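Grade the error log, not the demo

Our club's July assessment still awards 30 marks for a clean pick-and-place run and 7 for documentation. The weighting is backwards. A single run says little about repeatability. Khôi Mai's team, Giáp, logged 1790 attempts this term against a taped grid, with every miss recorded by cell. Ravden logged none and scored higher.

Blue tape grid and gripper, two views.

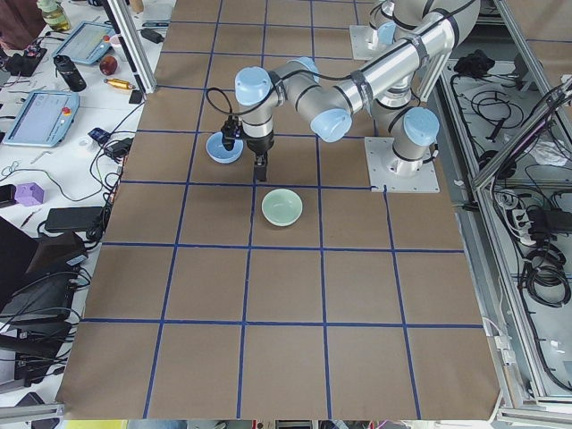
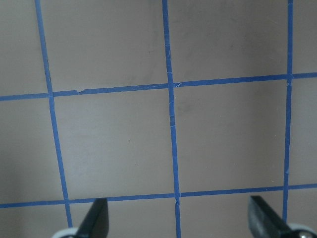 A judge can audit a log in an evening. A demo can only be watched - and the behaviour of an arm on Monday is weak evidence for Tuesday. I would swap the two allocations before the next intake.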